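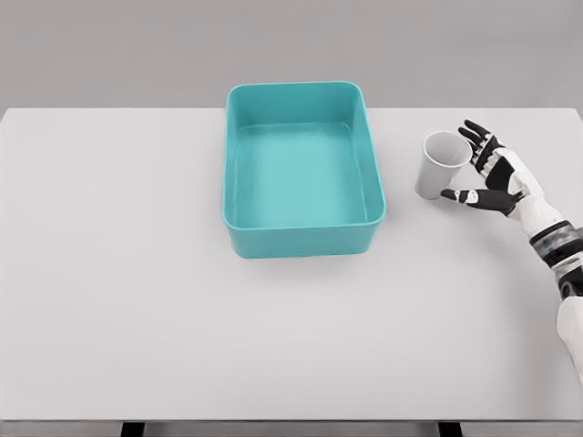 Reading New Fiction, Week 2: Notes on First Novels

Hello again, everyone, and thank you for such a lively first meeting! I've typed these up a bit more fully than I said I would, mostly for the people who had to miss it.

We're starting with Wenjie Wan's The Muterier, a first novel that runs to 138 pages (short, I know, but please don't rush it). It takes place over one wet November in the river town of Watden, where a young clerk named Lim is sorting through her late uncle's letters and finding a good deal more than she wanted to.

Please read to the end of Chapter 2 before class. While you read, keep a pencil handy and mark any place where you felt your attention slip. I mean this kindly! A slip can be the writer's fault or it can be ours, and we'll spend the first 30 minutes trying to sort out which.

A few terms we'll need:

Narrator: the voice telling the story. In this book it's Lim herself, looking back as an older woman, and she is not always fair to her younger self.

Backstory: whatever happened before page one. Wan holds most of hers until the letter dated 1641, which you'll reach early in the second chapter.

Review and summary: a summary tells me what happens, and a review tells me what you made of it and shows me the lines that led you there. Last year's papers leaned heavily on summary, so do watch for that.

For comparison I've put Siamak Rezaei's story "Imthorpe" in the course folder. It's also a first publication, much angrier in tone, and I liked it less until my second reading. Bring one sentence from each writer that you'd be happy to read aloud.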